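Progress report, block arrangement tasks
Prepared by Setareh Zamani for Marjan Rashti, Jalali program office
January 14, 2026

## 1. Scope

This report covers the second funding period of the Pornley tabletop study. The work concerns the placing of colored blocks on a white surface: flat rows, upright blocks, and small groups sorted by color. Budget matters are reported separately by Kamran Mazandarani.

## 2. Flat rows

The row task asks for flat blocks laid end to end with their short sides in contact. A row is accepted if the seam is closed along its full length. A small step between the lower edges is allowed and is logged as an offset. 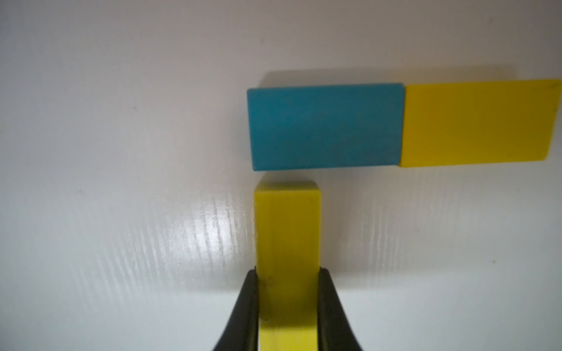
*Figure 1. Blue and yellow flat blocks in contact, with an upright yellow block in the gripper.*

The target for the period was 2000 logged placements. The total at closing was 2671, of which 205 were set aside for review. Most of the reviewed entries concern rows in which the second block pushed the first out of line. Golshifteh Amini has rewritten the acceptance note so that offset and rotation are entered in separate fields. Earlier entries have not been converted.

## 3. Work surface and layout

The white surface was kept for all block tasks. Glossy areas produce bright patches on the front faces of blocks, and color readings taken there are less consistent than readings from the top faces. 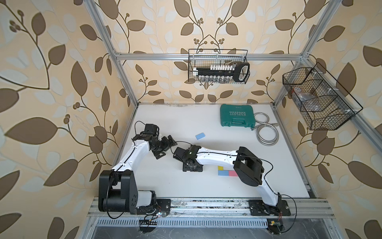

Small squares and larger blocks are still scored on separate sheets. Anastasia Manolakis proposes one sheet with a size column, and a draft is due in April. Starting positions will continue to be varied between runs, including layouts in which one block lies well away from the others.

## 4. Upright blocks

Upright placement is slower than flat placement. Blocks with worn or rounded edges remain in the set and are listed by color. Open items:

- Define the smallest permitted gap between neighboring upright blocks.
- Add a shadow note to the color log for pink and orange.
- Repeat the orange series with a pink block standing to one side.
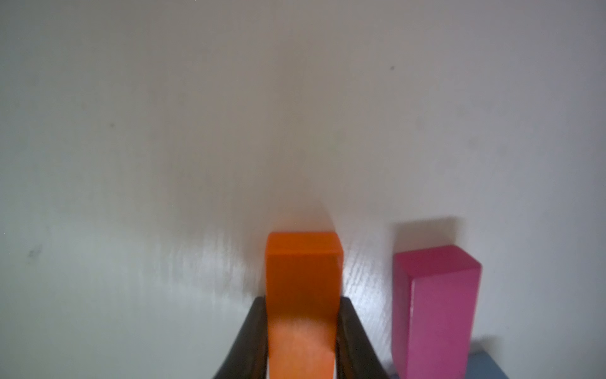
## 5. Next period

1. Complete review of the 205 held entries (Amini).
2. Issue the combined scoring sheet (Manolakis).
3. Run 8 mixed layouts using both flat and upright blocks (Zamani).

No change to the approved budget is requested.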